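Branix open lab, February — notes from the visit

Typing this up on the train so forgive the mess. Went with the robotics club, left the house at 6, got there a little after 9. Parking is behind the building, not in front, whatever the sign says. Coffee was good. Badges were the paper kind that peel off your coat in ten minutes.

Branix is small. One long floor above a machine shop, maybe half of it open to visitors. They make teaching software and the hand controllers that go with it, so most of the day was about how you show an arm what to do when you don't want to write code for it. Two ways, basically. You grab the arm and move it yourself, or you drive it from somewhere else.

Grabbing the arm

First stop. Real arm, bolted to a bench, and you press a button on the wrist and it goes slack. Not totally slack, it holds its own weight, you just push it around. Our group did a peg into a hole. Takes a minute to get used to. Everybody pushes on the wrong link at first and the elbow swings out, mine did too. Then you let go, hit play, and it does what you did, including the part where you hesitated. My run had a long pause over the hole and the arm paused too, very politely.

Things I wrote down:
Use two hands, one near the wrist, one further up.
Move slow near contact, fast is fine in open space.
Your own hands get in the way of the cameras, so some of the footage from this method is no use for training.

That last one came up a lot. Apparently it's a big part of why they went over to driving from a distance.

The Cowie station

Cowie is their hand controller. Looks like a fat pen with a trigger. You hold it, squeeze a pedal with your foot, and the gripper follows your hand for as long as the pedal is down. Let up, move your hand back to somewhere comfy, press again. They call that clutching. It took me far too long to stop flailing when I ran out of arm.

Trigger closes the fingers. No force coming back to your hand at all, so you do everything by eye. Somebody asked if force feedback was coming and the answer was "we'd like it too."

We got to start in simulation before they let us near hardware. Same controller, same pedal, but the arm is on a screen. I liked this more than I expected to. You can knock things over and just reset. The task set is called Tukeo and it's all tabletop stuff: buttons, small boxes, things to pick up and put away. You get an instruction at the top in plain words, you do it, you tap the pedal twice to save or hold it down to throw the run away.

The one I spent longest on was button pressing. Sounds like nothing. But you have to bring the gripper straight down, and on a flat screen depth is awful. What helped was watching the shadows on the table instead of the fingers. The guide told us that and my next try was much better — still not good.
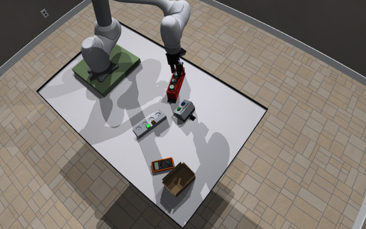 Watching someone who can do it

After our turns one of their regular operators sat down and did the same tasks. Night and day. No big swings. Small moves, foot on and off the pedal constantly, hand hardly leaving the desk. She lines up high, stops, then comes down in one go. I had been correcting all the way down, wich is exactly what they don't want in the data, because the arm learns your wobble along with the task.

Saved runs get reviewed before anything is trained on them. On the wall screen the Tukeo counter read 3,091 recorded and 3,068 kept for one task group. I asked if visitor runs were in there. They are not. Fair.

Another number from the same screen: 1,348 runs for a single task. One task! I had pictured a few dozen being enough. They said sometimes it is, depends how much you move things around between runs. If the box is always in the same spot you get an arm that goes to that spot, box or no box. So objects get shuffled every time and operators are told to come at things from different sides.

Umow demo

Last thing before lunch. Umow is the trained part, the bit that takes the recordings and then runs the arm alone. We saw it on the real bench. Instruction typed in, arm goes. It pressed the right button on the first go, then on the second it stopped a little short and hung there until the guide reset it. They didn't hide that, they just ran it again and it worked. I got more out of the miss than the hits. The guide said stopping short usually traces back to demos where people slowed down near the surface, and I thought of my own runs and kept quiet.

Q and A, the bits I caught

Do you need to be an engineer to be an operator? No. They look for patience and decent eyesight.
How long is a shift? Short blocks with breaks, the pedal foot gets tired before the hand does.
Sim or real? Both. Sim for practice and for volume, real for anything where touch matters.
Can a club borrow a Cowie? Maybe, there's a form. I took two copies.

Getting there, if you go

Next open lab is in the fall I think, check their page. Morning slot is better, the afternoon group was twice our size and was already lining up for the pen when we left. Wear flat shoes for the pedal. There's a sandwich place across the road that takes cards only. Elevator was out so it's stairs, two flights, steep.

More when I find my other page of notes, its somewhere in the bag.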